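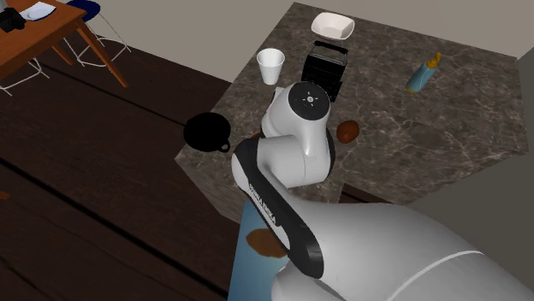 I have used the Rinumier Kitchen Pack for two months now, and I think it is time to write something for other people who consider buying it. The pack is a set of simulated kitchens for testing robot arm programs before they go to a real machine. I bought the version with the Franka arm, as this is the arm we have in our workshop in Fumthorpe. In the marble counter kitchen the arm reaches over the worktop with the gripper close to a black toaster and a white paper cup, and there is a light blue bottle lying on its side further back. For my work this kind of layout is useful, as a program that can only pick up things from a tidy table does not help me much.

Installation took me one evening. The download is large and the installer stopped once without any message, but on the second try it went through. You get 108 kitchens and a list of more than 3000 objects to place in them. I did not open all of them, of course. The ones I opened were clean, and the objects did not fall through the surfaces, which happened to me often with the Brurkex set I had before.

What I like most is the mixing tool. You choose a counter, you choose how many objects, and it puts them in new places each time. You can save the seed number and get the same layout again later. My favourite is seed 1707, where my grasping program fails every time at the same cup. I have learned a lot from this cup.

The quality of the surfaces is good in most kitchens. Marble and wood floors look nice also from close. Small objects are weaker. Some of them have so little detail that I must look in the object list to know what they should be, and the names in the list are not always helpful (I found "item_small_b" several times). If you train a program to recognise food, please check this first with the trial version.

The physics are fine for picking and placing. For pushing I am less satisfied. Light things slide too far, and I had to change the friction by hand for each kitchen. There is a setting which should do it for all kitchens together — in my version it had no effect. I wrote to support in May and received a polite answer after some days, with a small file that fixed it for the cups but not for the bottles.

The manual is short. It explains the menus well, but the part about writing your own tasks is only one page and the code in it has an error in the last line. Solheim, which I tried on a friend's computer, has a much better manual but fewer kitchens and a higher price.

I give it 4 stars from 5. I would buy it again for the mixing tool, and I hope the next update brings a proper friction setting.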